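Vlasta Begović
14 April 2022

okay, thread time. I have now been learning to proofread my own writing for a whole winter and I have opinions, so get comfortable

background: I write the newsletter for our choir. 300 people get it. It goes out by email and I used to hit send the minute I typed the last word, because I was so sick of looking at it by then

then came the issue where I thanked our "altos and tremors." Tenors. I meant tenors. Damir still signs his emails "Damir, Tremor" and I think he plans to do it until he retires

so! first thing I changed: I don't proofread on the day I write. Ever. I let it sit overnight and in the morning it reads like some stranger wrote it, and I'm very happy to pick on a stranger

second thing: change the font. Sounds silly, works like a charm for me. I draft in something small and plain and then blow it up to a big chunky serif, and all the line breaks move, and there's your missing "the" just sitting there waving at you

third thing, read it out loud. Not mumbling! Out loud, with your mouth. If I run out of air in the middle of a sentence it gets chopped in two

(my neighbor once asked through the wall who I was arguing with. It was a paragraph about parking)

names get their own pass. I go through and look at nothing but names, with the member list open next to me. Alcides got an extra L from me for two issues in a row and was much too nice to mention it

same with dates and times. I check every one against the calendar, even the ones I'm sure of. Especially the rehearsal at 8, which I have typed as 9 more often than I'd like to admit in public

spellcheck: keep it on, but it's never going to save you from "pubic rehearsal." You're on your own there. Search for that one by hand, every single issue, I beg you

also my word limit is 3000 for the spring issue and I used to blow right past it. Now I cut first and proofread second. Otherwise I spend an hour polishing commas in a section that ends up in the trash

Nermina does the last read for me now and she's wonderful at it. She starts with the final paragraph and goes backward, so she can't get swept along by the story. I tried it and hated it and found five typos
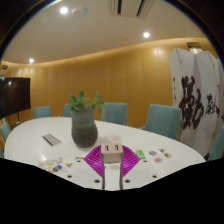 Do you need to print it out to catch everything? I'd print the long ones, and for a one-page notice a bigger font on the screen does the job fine.

if you do print, use a pen in a color you like. Mine is green, red made me feel like I was back in ninth grade

oh, and headlines! Check the headlines! My eye slides right over big letters like they're furniture. Our fall issue had "Concet" at the top of page one and I read that page 2 times

spring issue goes out tonight, I slept on it and everything. If you spot a typo, tell Damir, he keeps a list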